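Clusham Building Services Bulletin
Indoor air: ventilation changes on the Skarkus floor
April 20, 2025

The second stage of the ventilation work at Clusham is complete. This item sets out what was changed, what was measured, and what occupants of the Skarkus floor need to know about the new controls. Comments from the September survey have been taken into account where they concerned draughts, noise or stale air in the afternoon. Comments on lighting have been passed on and are not covered.

The old arrangement supplied a fixed volume of air to every room from a single unit on the roof. The dampers were set by hand when the floor was fitted out and had not been moved. Rooms that later changed use kept the airflow of the original use, so a former store received very little and a former meeting room received far more than it needed.
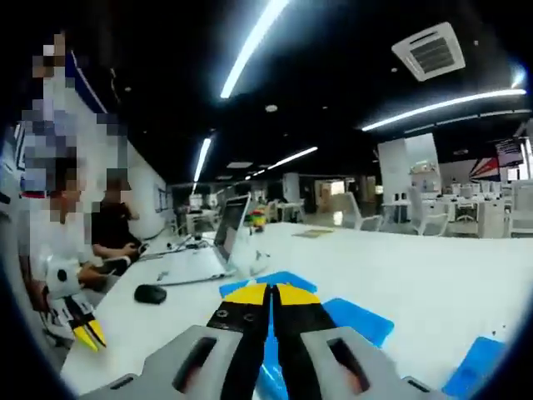
Each room now has its own motorised damper and a carbon dioxide sensor mounted on the wall at seated head height. The damper stays at its minimum position until the reading passes the lower set point, then opens in proportion up to the upper set point. The fan speed follows the pressure in the main duct. When most dampers are near minimum the fan slows down, and this is where the energy saving comes from.

Sensors were checked against a reference instrument by Noemi Pagano before the ceiling panels were refitted. Two units read high and were exchanged under warranty. The sensors correct their own baseline over time, a method that relies on the floor being unoccupied for part of each week. If a team intends to work nights for a long period, please tell Building Services so that the correction can be switched off for those rooms.

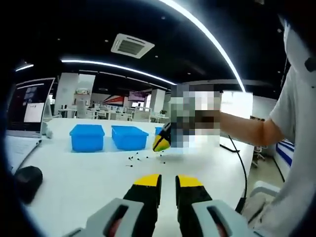 Filters have been changed from panel type to bag type. The bag filter has a larger surface and a lower resistance when clean, but it needs more depth in the housing, and the access door on the Palumbo side had to be rehung to open the other way. Filters will be replaced on pressure drop, with a limit of 134 Pa across the bank. The previous practice of changing them by calendar date has ended.

Supply grilles were also replaced. The new pattern throws air along the ceiling before it falls, which reduces draughts over desks. It works only if the first stretch of ceiling in front of the grille is clear. Do not hang signs or cables there. 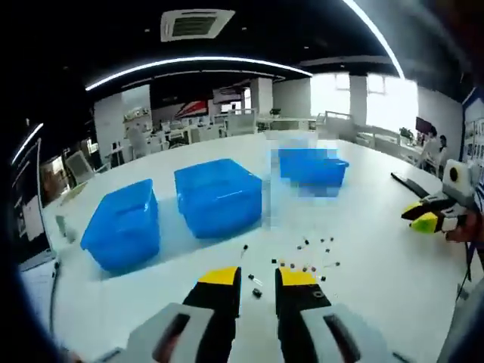
A worktable with blue plastic bins on the Skarkus floor.

Commissioning was carried out by Amedeo Sala. Total supply with all dampers fully open was measured at 2,256 litres per second, within the design tolerance. Duct leakage was tested section by section. One joint above the Roneck corridor failed the first test, was resealed and passed the second. Full readings are held in the plant room file and can be sent on request.

The wall controller in each room has one button. Pressing it opens the damper fully for 16 minutes, after which automatic control resumes. Pressing it again during that time has no effect. The button does not alter the temperature, which is still governed by the radiator valves.
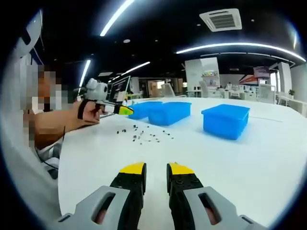 Windows may be opened as before. In mild weather the sensor will register the lower reading and the damper will close towards minimum without any action by the occupants. In cold weather an open window near a radiator valve will cause the valve to open, and heat will be wasted.

Outstanding items: labels for the duct access hatches, one noisy damper actuator at the Roneck end, and revised drawings. Faults should be reported through the usual form, giving the room number and the time at which the fault was noticed.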